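Re: [stindon-users] Hot water recirculation, long wait at far fixtures

> We have a Groren pump on the return line, set to run from 5 am to 9 am
> and again in the evening. Kitchen gets hot water in a few seconds. The
> upstairs bath at the end of the loop still takes more than a minute,
> even with the pump running. Supplier says to go up one pump size.
> Is that the right move, or is it a balancing problem?

Balancing, almost certainly. Leave the pump alone for now.

You have two branches coming back to one return. The kitchen branch is short and has low resistance, so it takes most of the flow. The bath branch gets what is left. A larger pump raises the flow in both branches, but the split between them stays nearly the same, and you pay for it in noise and in wear on the copper at the elbows.

Before changing anything, close the kitchen return valve fully and let the pump run for 20 minutes. Then put your hand on the bath return pipe near the heater. If it warms up, the pump has enough head and the fix is a balancing valve on the kitchen side. If it stays cold, look for a stuck check valve or trapped air at the high point of the loop.

For reference, the loop at the Wuvgate building is 385 feet of insulated pipe with three branches. We had the same complaint from the staff kitchen on the top floor, which sits at the far end.

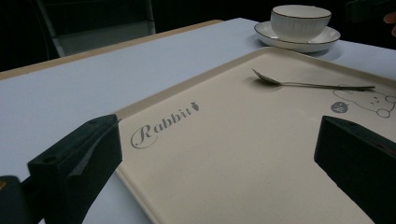

Tray on the tabletop, Wuvgate.

What fixed it there was a manual balancing valve on each branch, set from the far end back toward the heater. Open the farthest valve all the way, then throttle the nearer ones until the return temperatures match within a few degrees. Wait at least half an hour between adjustments. The pipe and insulation hold heat, and readings taken too early will send you in the wrong direction.

Two other points on your message:

1. The timer. An aquastat on the return in series with the timer will cut the run time a good deal. Mount it on the common return, after the branches join — not on the kitchen branch, or it will shut the pump off before the bath line is warm.

2. Insulation. You did not say whether the return is insulated. If the bath return runs bare through an unheated space, do that first. It is cheap and it changes the flow you need.

If you still want to size the pump after that, post the pipe diameter, the length of each branch, and the model number from the plate. The curve in the Esteban manual is readable enough to work from.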